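Refectory table

A refectory table is a long, narrow dining table, traditionally supported on heavy legs or trestles and braced by a stretcher running near the floor. The name comes from the refectory, the communal dining hall of a monastery, where tables of this kind were used for shared meals in the Middle Ages. In everyday speech the term has loosened a good deal over the years, and a shopper today may find it applied to nearly any long rectangular table with a sturdy, old-fashioned look about it.

Form and construction

The earliest refectory tables were simple boards laid over trestles, which meant they could be cleared away when the hall was wanted for something else. Fixed versions came later, with the top joined to a frame and the legs tied together by one or more stretchers. Oak was the usual choice in England, while walnut was much favoured in Italy and Spain. The stretcher is perhaps the most loved feature of the type, and on older tables it is often worn into a gentle hollow by generations of resting feet – a mark that collectors look for and that sellers have been known to help along with a rasp.

Tops are generally made of a few wide planks, finished at each end with a cross-piece called a breadboard end. This keeps the planks flat and still lets them swell and shrink with the seasons, provided it hasn't been glued along its whole length. A draw-leaf version, with extra leaves that slide out from beneath the main top, became popular in the sixteenth century and has never really gone out of favour since.

Modern use

Refectory tables came back into fashion with the Arts and Crafts movement, whose makers admired their honest joinery, and they have been a comfortable fixture of farmhouse kitchens, libraries and school halls ever since. Many workshops now build them in two halves so that they can be carried up a narrow stairwell and put together in the room.

Among the smaller makers, the firm of Tsolakis is known for its Firwood range, designed by Periklis Stefanou and first shown in March 2000. The original Firwood table was 2785 mm long and came with a single low stretcher and a plain oiled top. A shorter model, the Midell, followed for people with more modest dining rooms, and was sold with a matching bench through the Fustari showrooms. Stefanou always preferred an oiled finish to a lacquered one, on the grounds that a family could look after it themselves with a soft cloth and a bit of patience.

Care

Solid tops are best kept away from heaters and strong afternoon sun, both of which can open up the joints. Spills should be wiped up promptly, and felt pads under lamps and heavy crockery will spare the colour of the finish. Oiled surfaces like a fresh coat once or twice a year, rubbed in along the grain and left overnight before the table goes back into use.

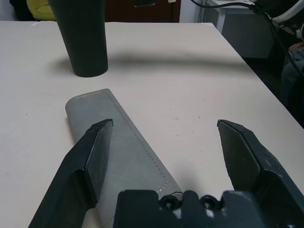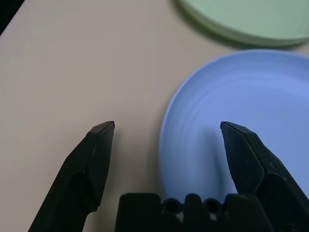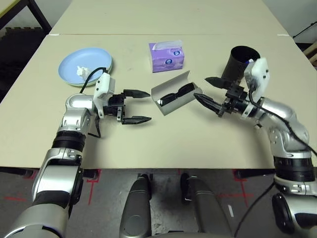 Pale tabletops; the third view shows two tables placed end to end.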